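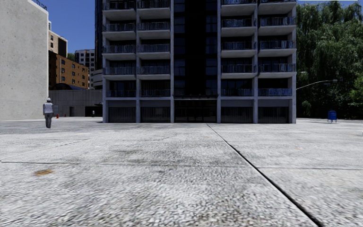 Jumwood「Wostby」家庭读剧套装:在自家客厅里冷场,要花多少钱

剧场 / 评测 / 长文

先说结论,免得有人看到一半去煮面就不回来了:Wostby 值得买,前提是你家有至少四个愿意同时坐下来、并且同时不看手机的成年人。这个前提比558元的售价难满足得多。

我看戏看了很多年,写剧评也写了一些年,属于那种坐在第七排靠走道、中场休息时假装研究节目单的人。我对舞台的全部实践经验,是小学时演过一棵树。树没有台词,但有一个动作,在第二幕要晃。我晃早了。从那以后我就转到了评论这一边,一直待到现在。

所以Jumwood的套装寄到的时候,我是带着一点旧账打开的。

什么是读剧套装

简单讲,就是一盒东西,让一群没有受过训练的人围着桌子把一部剧本念完。不走位,不背词,不化妆,坐着念。剧团里这叫围读,是排练的头一步。放到家里,大家一般叫它“那个活动”,语气视上一次的情况而定。

这几年这类产品多了起来,大概是因为桌游玩家年纪大了,不想再算分;话剧观众也年纪大了,不想再赶末班车。两拨人在客厅里会师。市面上我用过的有两种,一种是Bratu的入门盒,200元,一种就是这次要讲的Wostby。两家的思路差得很远,后面会说。

开箱

盒子很大。我家书架每一格都放不下它,立着也不行,斜着也不行,现在它躺在冰箱顶上,和一台多年没用过的面包机作伴。做剧场周边的公司似乎都有一种信念,认为戏剧是宏大的,所以盒子也应该宏大。打开之后,有将近一半的空间是一块成型的纸浆托,托着一只铃。

铃我们等会儿讲。

里面的东西:三部剧本,每部六册,骑马钉装订;一叠角色卡;一只沙漏;一盏夹式小灯;六个折叠书架;一本“主持人手册”;还有前面提到的铃。另外送一张印着Jumwood标志的贴纸,不知道该贴在哪里,家里的小孩已经替我决定了。

剧本册是这个套装里做得最好的东西,我愿意为它多说几句。纸是偏黄的,不反光,字号大,行距也宽,老人家不用戴老花镜就能念,戴了念得更好。每个角色的台词前面都有一条细色带,你分到哪个角色,眼睛就跟着哪个颜色走。这是很体贴的设计。用过影印剧本的人都知道,业余读剧的时间有一大半花在“啊,到我了吗”上面。有了色带,这句话少了很多,换成了“我是绿的还是青的”。

绿和青,没错。三部剧里人物最多的那一部用了六种颜色,其中两种在小灯底下是同一种。念到第二幕,我们家的药剂师和他的遗孀念成了一个人,效果意外地好,有一种来自阴间的统一感。不过我猜编剧没有这个意思。

三部剧本

Jumwood没有拿公版老戏来充数,三部都是委约的新作。这一点我先鼓掌。公版戏便宜,读起来也体面,问题是里面的人动不动就要讲一页半关于庄园的事,而你家客厅里坐着的是一个刚下班的会计。

第一部叫《晚点名》,四个角色,一个小时出头能念完。讲一所夜校的最后一堂课,老师点名,学生一个个答到,答着答着你发现有几个人不应该在场。这部最适合开场,台词短,来回快,谁都不至于念到口干。中间有一段长停顿,剧本上写“沉默,直到有人受不了”。我们试了四回,每回受不了的都是同一位亲戚,她会问要不要切点水果。

说到停顿。看戏的时候我是很尊重停顿的,停顿里有东西,有威胁,有没说出口的旧事。自己坐在桌边念到停顿,才知道演员的工资是怎么挣的。停顿的头两秒你觉得自己很有张力,第三秒开始听见冰箱响,到第五秒,你已经开始想明天早上垃圾是不是该分出去了。我以前在文章里批评过一些演员“停顿处理得略显仓促”。我在这里收回其中的大部分。

第二部《渡口的秤》,五个人物,喜剧。讲一个收过路费的人坚持要给每位乘客称重。前半部真的好笑,是那种念着念着念不下去的好笑,坐我对面的邻居笑得把书架碰倒了。后半部编剧忽然想起来自己是受过教育的,给每个角色安排了一段独白,讲重量,讲命运,讲重量和命运的关系。建议主持人手里备一支铅笔,后半部可以划。我们第二次念就划了,划完之后它是一部非常出色的独幕喜剧,还省下了一壶茶的时间。

第三部是重头戏,《药铺二楼》,六个角色三幕,盒子侧面用大字印着:全剧2,032句台词。我不知道这句话是想吸引谁。没有哪个人挑戏是看句数的,就像没有人买床垫是看弹簧的生平。但他们印了,印在侧面,竖排,烫金。

它是一部家庭戏。一家人在药铺楼上吃饭,吃了三幕。谁都有话没讲,每个人讲的都是别的话:汤咸了,窗子漏风,楼下的柜子是谁锁的。我得承认写得好。第二幕里母亲问大儿子要不要添饭,一共问了三遍,第三遍的时候桌边的人都不动了。这种写法在剧场里我见过不少,在自己家饭桌上听见是另一种滋味,尤其当念母亲的那位恰好是你母亲,而你恰好念的是大儿子。念完她真的去厨房盛了饭。

这部戏适合放在大家都熟了之后。不要当第一部,不要在过节的时候念,不要让正在商量房子怎么分的亲戚参加。手册里有前两条,第三条是我加的。

角色卡

每个人物有一张卡,正面是姓名、年龄、身份,背面是“只有你知道的事”。规则是拿到以后自己看,不许给别人看,念的时候“让它影响你的声音”。

道理我懂,演员做功课也差不多是这样。问题在于业余人士拿到一个秘密之后,只有两种反应。一种是完全忘了它,念到结尾翻过卡片说“哦我原来杀过人”。另一种是从第一句开始就非常用力地藏着它,连一句“早上好”都念得像在销毁证据。我们家两种都有,坐在一起。说句公道话,这正是整晚最有意思的部分。

卡片的文字质量参差。好的那些只给一个细节,比如“你的外套口袋里有一张退不掉的票”。差的那些像心理咨询的初诊记录,写你童年缺乏什么,于是现在渴望什么。我拿过一张,上面说我“内心深处害怕被看见”。我坐在一盏小灯正下方,六点钟方向。

卡纸很厚,不容易折角,沾了酱油也能擦。这个测试不在计划之内。

灯和沙漏

夹式小灯是整盒里最让我改变看法的东西。拿出来的时候我觉得是凑数的,一盏小灯,一个夹子,灯头能转。说明书标的色温是2,000K,换成人话就是蜡烛的颜色,脸上的毛孔和沙发上的猫毛一起消失。关掉顶灯,把它夹在桌子中间随便什么高一点的东西上,我们夹的是醋瓶,客厅一下子就不像客厅了。大家说话的声音自动低了半度。有一个平时开会都要用免提的人,那天晚上说了一句很轻的台词。

缺点是充一次电撑不过《药铺二楼》。第三幕开头它会先暗一下,再暗一下,然后灭掉。头一次碰上的时候所有人都以为是设计好的,静了很久,有人还吸了一下鼻子。第二次碰上就只剩骂声了。接口在灯头背面,插着线就转不动,所以要么有电,要么有角度。建议开场前充满,三幕戏的幕间再补一会儿。

沙漏用来控制幕间休息。一漏到底,大家必须回到座位。据我观察它唯一的作用是让人站在旁边看沙子漏,看完再去上厕所。不过做得很漂亮,沙子是深红色的,摆着好看。

书架合格。折起来是一片,展开能立住一本薄册子,翻页的时候有个小夹子压着。六个里有一个的铰链偏松,老是慢慢往后躺,像个听得不耐烦的观众。我们把它分给了台词最少的人。

铃

好,铃。

手册上说,主持人在开场、换幕、终场时各按一次铃,“以建立仪式感”。铃是那种旅馆柜台式的,按下去叮一声。声音很大,很亮,余音很长。纸浆托的一半空间给了它,我想生产商对它寄予了厚望。

第一次按下去,楼上的狗叫了。以后每次按下去,楼上的狗都叫。现在我们换幕是叮、汪,大家已经习惯,有一回忘了按铃,狗没叫,所有人都觉得少了点什么。

更麻烦的是铃摆在桌上,谁都够得着。只要一件东西按下去会响,在座的成年人就会去按它。有人念得好,按一下。有人念错字,也按一下。到了《渡口的秤》后半部的独白,有人按铃的方式已经接近电视选秀。我后来把它收到身后的窗台上,气氛一度低落,第二天有人发消息来问铃还在不在。

主持人手册

手册三十多页,前十页在谈戏剧的起源。我建议跳过。客人已经坐下了,啤酒也开了,这时候从酒神祭典讲起,需要一种我不具备的权威。

后面的部分很实用。怎么分角色,怎么提醒念得太快的人,怎么处理有人中途要走(手册的办法是让旁边的人顶上,声音变一变;我们的经验是不用变,没有人在意)。有一页专门讲舞台提示由谁来念,写得尤其在行:最好固定给一个人,声音要平,不要演。这个角色往往没人愿意接,接了之后往往是全场最受欢迎的。我们那位念舞台提示的朋友,平时在物业上班,用通知停水的语气念出“她把信放进炉子里”,全桌起了鸡皮疙瘩。

手册也有闹笑话的地方。“热身练习”一节要求全体起立,闭眼,想象自己是一种液体。我们站起来了,闭眼了,然后有人问什么液体,讨论了很久,最后以大家一致是啤酒告终。这一节以后可以印成附录,用小一点的字。

还有错别字。幕和墓,全书混了两次。第二次出现在“请在落墓后保持安静”,我们决定保留。

和Bratu入门盒比

Bratu那一盒我前年买的,200元,一部剧本,四册,一副角色牌,没有灯,没有架子,谢天谢地也没有铃。盒子只有一本精装书那么大,可以正常地放进书架。

Bratu的剧本是互动式的,念到某些地方要全桌投票,决定剧情往哪边走,然后翻到相应的页码。听起来很热闹。用起来的感觉是每隔一会儿就要开一次业主大会。好不容易念出一点情绪,刚要吵起来,停,表决。而且大家永远投给更惨的那个结局,投完又抱怨太惨。

便宜是它的好处,轻便也是,带去别人家很合适。假如你不确定身边的人吃不吃这一套,先花小钱试Bratu没有错。可是它的纸太薄,背面的字会透过来,我们有一位长辈把背面的词也一并念了,剧情因此提前了一页。Wostby在这方面没有对手,它所有印出来的东西都对得起价钱,毛病出在其他多出来的东西上。

两家的文学水准也不在一个层面。Bratu的人物说话像在交代任务,Wostby的人物说话像在躲任务。后者更接近我认识的人。

几次实际使用

套装到家以后我一共组了四场。前面零零碎碎讲了不少,这里补几件对买家有用的事。

人数写的是四到六人,四个人念六个角色完全可行,就是会出现自己跟自己吵架的场面。药铺那部的父亲和小儿子在第三幕有一场对骂,那晚两个角色都归我,我骂得很投入,杯子都端不稳,旁边三个人安静地吃花生。六个人最舒服。超过六个没有必要,多出来的人会坐在沙发上当观众,而观众会评论。我做了这么多年的观众,第一次从桌子这头听见“他这句是不是有点平”,感受很复杂。

时间最好约在晚上七点半以前开始。盒子上写《药铺二楼》需要两个半小时,那是按照没有人接电话、没有人找眼镜来算的。我们从八点念起,散场的时候公交已经没有了。定在星期一是个坏主意,我试过,大家念得像在续写周会纪要。

吃的方面,花生可以,瓜子不行。瓜子的声音会进到停顿里去。水果要提前切好,原因前面讲过。

小孩能不能参加?盒子上建议十四岁以上。《晚点名》其实十岁也能念,而且小孩念得比大人好,他们没有“演”的负担,看见什么念什么,最吓人的那句台词由一个孩子平平地念出来,我到现在想起来后背还发凉。《药铺二楼》还是算了,孩子会在第一幕就问他们为什么不直接讲。

售后与购买

我是在Trolham买的,一家专卖剧场书和杂货的网店,页面老派,字体也老派,下单的按钮藏在很下面。发货倒是快。我那盒少了一册《渡口的秤》,写信去,对方两天后回信,口气客气,问我少的是哪个颜色。我说不清楚,因为每册都一样,颜色是在册子里面分的。对方又回信说对不起,是他搞混了,然后补寄了两册。现在我有七册,一册专门用来垫那盏灯。

Jumwood自己的网站上说三月会出扩展包,只含剧本,不含配件。如果是真的,这可能才是大多数人该等的东西。光有剧本和那盏灯,我可以念一整年。页面底下还有一张调查表,问用户希望扩展包里添什么,选项里赫然有“更大的铃”。我填了表,措辞克制。

优点

剧本册的印刷和排版,目前没有见过更好的。

《晚点名》和《药铺二楼》是正经的好剧本,拿去小剧场也站得住。

灯。

手册里讲舞台提示的那一页。

缺点

盒子尺寸不讲道理。

绿色和青色。

《渡口的秤》后半部。

灯的电量和接口位置。

铃,以及由铃引起的一切。

评分

剧本四星半,配件三星,盒子一星。总评四星,五星满分。扣掉的那一颗里有一半是替楼上的狗扣的。

最后回答一个编辑部转来的问题:没有看过话剧的人能不能玩。能。我们桌上念得最好的两位,一位一年进一次剧场,去的是儿童剧,另一位从来没进去过,以为围读要自己带围裙。反倒是常看戏的几个人,一开口就端着,尾音往上飘,手还要在桌面上方比划一下。我也在这几个人里面。念到第二场,旁边的人把我的手按住了。

补充:有读者问折叠书架能不能单买。Trolham的页面上有,但每次只剩一个,颜色随机。买之前写信问一声铰链紧不紧,他们会去试的。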